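Why Do Onions Have Layers?

An onion grows under the ground, but it is not a root. It is a bulb, and each layer is the thick bottom part of a leaf. The plant stores food and water there for the next season.

Cut an onion and you will find the layers packed one inside another. In a red onion the color is mostly in the thin skin of each layer. The inside of the layer is white.
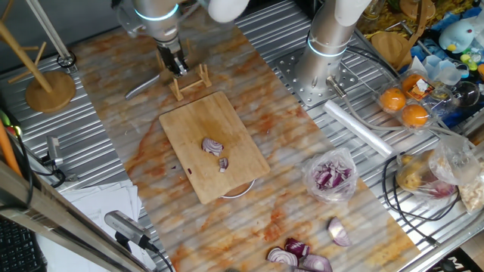 A reader called Pakska wrote in to ask why chopping onions makes people cry when peeling them hardly does. The answer is in the cells. A knife breaks them open, and two things that were kept apart get mixed. They make a gas that drifts up and stings your eyes. Tears wash it away.

A cold onion gives off less gas — try putting one in the fridge for half an hour before an adult helps you cut it. A sharp knife breaks fewer cells too.

Words to know
Bulb: an underground part where a plant stores food
Cell: one of the tiny parts that make up a living thing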